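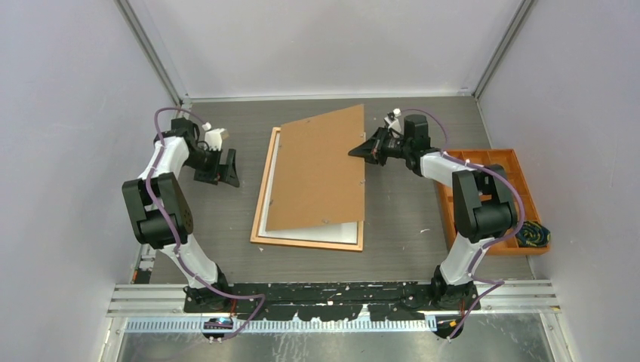 4 min read

The back of the frame

Every January the Garnura newsletter receives a pile of letters about resolutions, and every January most of them turn out to concern picture frames. People get a print for the holidays, they lean it against a wall, and by the first week of the new year the leaning has begun to weigh on them. So the framing bench gets the column again, as it did last winter, and as Folke Magnusson has warned me it will until one of us retires.

We start from the back, where all the trouble lives. The front of a frame is mostly a matter of taste, and I gave up arguing about taste after the business with the lime green mat. The back is a sheet of brown hardboard and a row of tiny metal clips, and it has ended more pleasant evenings than any board game I own.

The orange-toned wood border with a white mat is a combination I used to be snooty about. It looked like a dentist's waiting room to me. Then I put a small pencil drawing of a boat in one and had to eat my words, in front of guests. A white mat gives a modest picture some breathing room, and the warm wood keeps the whole thing from looking like a certificate. If you do have a certificate, it will look like a slightly friendlier certificate.

Now, the backing. Lay the frame down on something flat and darker than the mat, so you can see what you're doing, and bend the clips only as far as they need to go. They don't enjoy exercise. A clip will put up with a few bendings over its life and then come off in your fingers with a tiny click, and you'll spend the rest of the afternoon pretending three clips hold as well as four. I have a frame in my hallway that has been pretending since I moved in.

Use a butter knife if you value your thumbnails. Folke uses a palette knife from Mastier, which he talks about the way other men talk about boats. I've tried it and it is a very nice knife. I went back to the butter knife, which can also be used for butter.

When the panel goes back on, most people try to drop it straight down and are surprised to find it sitting crooked across the frame with one corner sticking out over the side. Hardboard panels are cut close, and close is a generous word for some of them. Get one edge seated first, lower the rest, and have a look at which way is up before you press anything. The number of pictures in this town hung from the wrong end of the hanger is a private sorrow of mine. My own sister has a sailboat that is sinking.

A word about hardware. Keep it in a tray with compartments, preferably a loud color. Orange is good. You will put an orange tray down and find it again, which can't be said for the clear plastic box I bought from Drasmont and have now lost twice with everything in it. Give the hanging cord a compartment of its own and coil it loosely. Tight coils remember, and you'll be fighting a spring when you want a straight line. Leave the screws out of the cord's compartment, too. I realize this sounds fussy. Come and watch me pick screws out of a knot some time and we'll talk.

Several readers asked about dust. Between the glass and the mat there will be one speck. You will take everything apart and remove it, and there will be a different speck. Folke allows himself two attempts and then declares the speck part of the work. I allow myself 7, and my specks are no better than his.

The Jugah Hall framing evening is on again, and there's space for around 80 of you if people are sensible about elbows. Bring the frame, the picture, and any clips that have already come off. Coffee is provided. Please keep it on the other table, for reasons the boat drawing could explain.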